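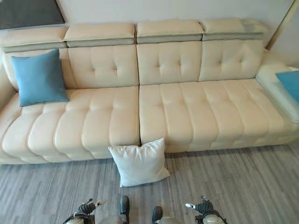

A reader of the July release notes asked whether the score still depends on where the cushion lands, and whether a cushion leaning on the sofa counts as being on the floor. It does count. Start states are now grouped by contact: flat on the floor, leaning on furniture, or resting on an armrest.

Purnon Cushion Pickup Evaluation Set
Part of the Sindotness home task series

Purnon is a method for scoring how a two-handed walking robot picks up soft objects and puts them back. The set covers 242 runs in a furnished room. Each run is logged from the head and wrist cameras and split into approach, reach, grasp, lift and release.
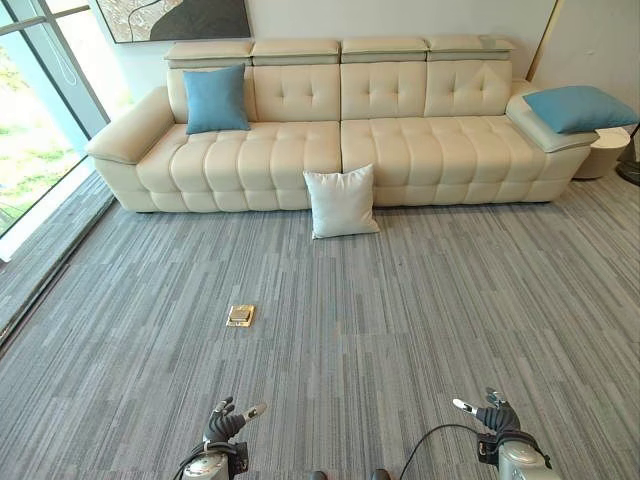
Scoring is done per phase. A run that fails at the grasp still earns its approach score, so two controllers that never finish the task can be compared. Of the 242 runs, 200 are for training and tuning. The rest are held back, and their labels are not shipped.

Wrist view and grasp timing
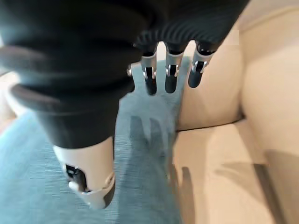
Ranley Applications Desk | Technical note

The head camera alone gave late grasp labels. The hand often hides the cushion edge at the point of contact, and leather seats give weak depth returns. Adding the wrist view cut the median label error by around 40 percent on the held-back runs. Most of the gain is in leaning starts – flat starts changed little.

Labels come from the Hsu contact model, run offline. It needs both views. If the wrist stream drops out, the run is marked and left out of the grasp score.
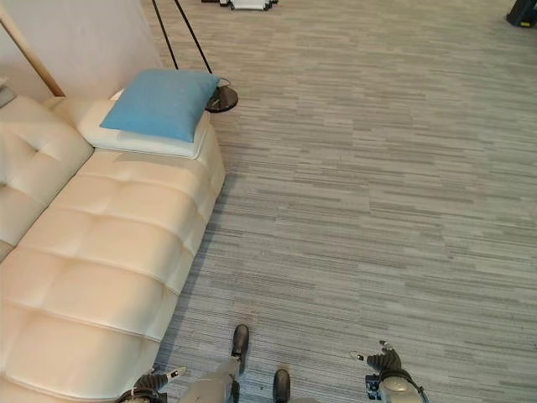

Release is scored on the final pose of the cushion after the hands withdraw. Stacked cushions are allowed, and the pose is taken for the top one only.

Supplied with the set: run logs, phase labels for the training part, scoring script, room plan.
License: six seats per site
Not included: robot, hands, furniture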